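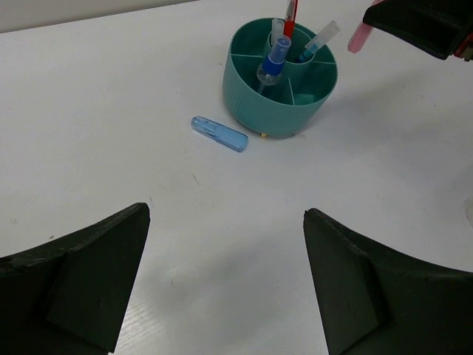

Demonstration gathering is the practice of recording a person steering robot arms through a task so that a learning system can copy the behaviour. Desk tidying, with pen caps, markers and a divided organizer, is a common subject.

The Tutano collection holds 1000 recordings made by 6 operators. Its authors call it varied, a claim Mekdes Shiferaw has disputed: 214 of the recordings begin from nearly the same layout, and failed attempts were left out. Tests on one white table say little about a cluttered desk at home. No outside lab has repeated the published results.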